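Ticket 481: Right hand loses whisk grip during stir task
Project: Skulteck student robotics club, kitchen task entry
Opened by: Noman Warraich
Assigned to: Tahira Satti
Priority: High
Status: Closed
Opened: 23 August 2018

Problem
Right hand closes on the whisk normally at the start of the stir routine. Between the second and third loop of the path, finger 3 reports zero current and opens a few degrees. The handle then rotates in the grip and the wires hit the bowl wall. The routine does not stop on its own. Happened on every full run last session. Left hand not tested.

Steps to reproduce
Power up, home both arms, load stir_v4, place the whisk in the hand by hand, run at 85 percent speed. At half speed the fault is less frequent but still present.

Comment, Noman Warraich
Swapped the finger 3 connector at the palm board. No change. Log attached, see line 1,607 onward. The dropout lasts 590 ms and the controller treats it as a released object.

Comment, Tahira Satti
Please do not swap more parts until we have a static test. Hold the whisk over the bowl, no path, torque on, and move only the wrist joint through its range. Post the currents for each finger.

Comment, Noman Warraich
Static test set up with the bowl empty. Palm light is green and all fingers are closed on the handle. 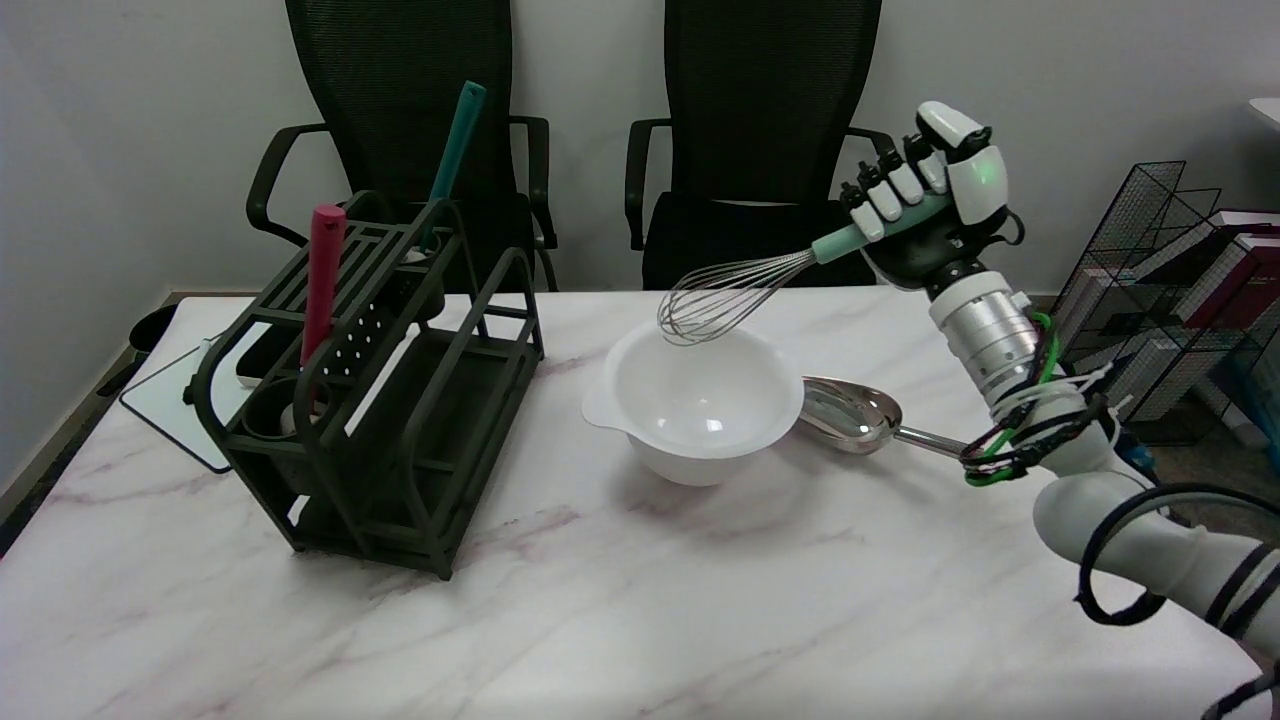

Photo: Morena Lo Presti / Skulteck Robotics Club

Currents are steady with the wrist at center. Rolling the wrist outward past the midpoint, finger 3 drops to zero. Rolling back, it returns. Repeatable with the forearm in any position, so I would rule out the elbow joint.

Comment, Chak-lun Tsang
Sounds like cable strain. The bundle along the forearm is held with zip ties, and there may not be enough slack left for the wrist to roll. Cut the tie nearest the wrist and repeat.

Comment, Noman Warraich
Tie cut. Full wrist range, no dropout. Pulled on the finger 3 lead by hand and the fault came back, so the wire is damaged as well as short. The insulation is pinched where the tie was.

Comment, Tahira Satti
Replace the lead. Use the longer one from the Bilell spares kit. Retie with a service loop at the wrist and leave the last tie loose enough to slide. Also, stir_v4 should abort when any finger reads zero during a hold. Opened separately for Arsalan.

Comment, Noman Warraich
Lead replaced and retied. Ten runs at 85 percent, no dropout. Finger 3 current is slightly higher than before, within limits. Wiring sheet updated.

Comment, Tahira Satti
Check the left forearm for the same tie placement before the Gullaldale round. Closing this one.

Linked: Stir routine does not abort on lost grip (Arsalan Satti, open)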